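Letters Behind the Drawer: Final Report
Local History Project, Group 4
Nuria Beyene, Setareh Rezaei, Ljubica Matić
Supervisor: Birgit Rothe
27 March 2018

1. Background

In December our classmate Sumeya Hailu bought a used writing desk at the Korier second-hand hall. One drawer did not close fully. When she took it out, she found a bundle of postcards pressed flat against the back panel, tied with kitchen string. The bundle held 45 postcards, and most of them are addressed to a family with the name Zakharchenko. Our task was to learn who the family was and, if possible, to return the cards.

2. Method

First we scanned both sides of every card and put them in order by postmark. Eight cards had no readable postmark, so we placed them by the colour of the ink and by the events they mention. After this we wrote to the neighbourhood paper, which printed a short notice with our e-mail address. We also visited the parish archive in Herkirance, the village named on the oldest card.

3. Results

The archive keeps a register of households. Under entry 1647 we found a Zakharchenko family with the same street as on the cards. The notice brought four answers. Three were from people who only like old postcards, but one was from a granddaughter of the family. She recognised the handwriting of her great-aunt at once, and she told us the desk was sold when the house was cleared.

4. Difficulties

The handwriting took more time than we planned. Our transcriptions still have gaps, and we marked these with square brackets.

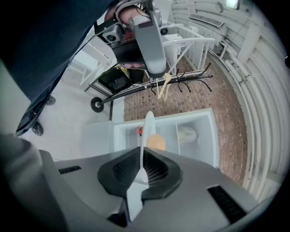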